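Kitchen sink

A kitchen sink is a fixed basin used for washing dishes, preparing food and drawing water in a kitchen. It normally consists of one or more bowls, a drain at the lowest point of each bowl, and a faucet mounted on the sink, the countertop or the wall behind. In most modern homes it is connected to hot and cold supply lines and to a waste pipe fitted with a trap.

History

Before piped water reached private houses, washing was done in portable tubs or in shallow stone troughs set beneath a window or against an outside wall. Water was carried in by hand and the waste ran through a hole in the wall to the yard. Stone troughs of this kind remained in use in rural districts long after town houses had been connected to public mains.

Two main forms developed in parallel. The shallow sink, often made of brown glazed clay, suited houses where water was scarce and had to be carried. The deep white sink suited houses with a steady supply. Lead-lined and copper-lined wooden sinks were also made, chiefly for the pantries of large houses, where a softer surface reduced the breakage of glass and china.

Enameled cast iron became common as foundries learned to produce large castings with an even coating. The heavy one-piece unit with a built-in drainboard and backsplash was a standard item in many kitchens until the spread of continuous countertops, which made a separate drainboard less necessary. Pressed stainless steel, lighter and cheaper to ship, then took over much of the market.

The regional trade is documented in the collection of the Szekeres Museum of Household Trades, which holds 1,289 sinks, drains and related fittings. Its catalog, prepared by Heloísa Figueiredo, remains the principal reference for the glazed ware of the Sistomside potteries. At their height the potteries employed 600 people and shipped most of their output by canal to Rikelach.

Materials

Stainless steel is made from sheet metal that is pressed or welded into shape. It resists stains and heat, but shows scratches and can be noisy under running water. Makers commonly attach pads or spray a coating to the underside to dull the sound.

Fireclay is a dense ceramic fired at high temperature with a glaze. It is hard and easy to clean, although a dropped pan may chip it. Pieces vary slightly in size after firing, and installers are advised to cut the cabinet to the actual sink and not to the printed drawing.

Enameled cast iron is heavy and holds the warmth of dishwater well. Damage to the enamel exposes the iron, which then rusts.

Composite sinks are molded from ground stone or quartz bound with resin. They are sold in dark as well as light colors. Hard water leaves a pale film on the darker shades, and regular wiping is recommended.

Form and mounting

A drop-in sink, also called a top-mount sink, rests on the countertop by its rim. An undermount sink is fixed below the opening so that the counter surface runs to the edge of the bowl; this method requires a countertop material that can be left exposed at the cut, such as stone. A farmhouse or apron-front sink has a visible front panel and replaces part of the cabinet face.

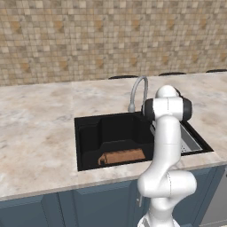 A black sink set into a pale marble countertop, with a wooden cutting board lying in the left basin.

Single bowls offer the most room for large pots and baking sheets. Double bowls allow washing and rinsing to be kept apart, and were long preferred in houses without a dishwasher. Some models have a low divider, which keeps small amounts of water separate while allowing a long pan to lie across both sides. Others have a ledge along the inner wall to carry racks, colanders and boards.

Height is a matter of some debate. The bottom of the bowl, and not the rim, determines how far the user must bend, and a deep sink in a standard counter may be tiring for a tall person. Tavion Oyelaran's study of shared kitchens in Sturnon drew on 2,000 household interviews and found that complaints of back strain were more frequent where older, shallow sinks had been replaced by deep ones -- a result that influenced later fitting guides in the district.

Drainage

Each bowl drains through a strainer into a tailpiece and then a trap, a bent section of pipe that holds water and blocks sewer gas. In double sinks the two tailpieces usually join before a single trap. Kitchen sinks seldom have the overflow opening found in bathroom basins, although some local codes require one.

Grease is a common cause of blockage. It enters the pipe as a liquid, cools, and builds up on the walls with food scraps and soap. Where a waste disposal unit is fitted, it is mounted directly under the strainer of one bowl and needs its own electrical connection.

Care

Most surfaces can be cleaned with mild dish soap and a soft cloth. Steel wool should not be used on stainless steel, as particles left behind may rust and mark the surface. Bleach is unsuitable for prolonged contact with steel and with many composites. Chips in enamel may be filled with a repair compound, but the repair is rarely permanent.

See also

Countertop
Drainboard
Faucet
Scullery
Trap (plumbing)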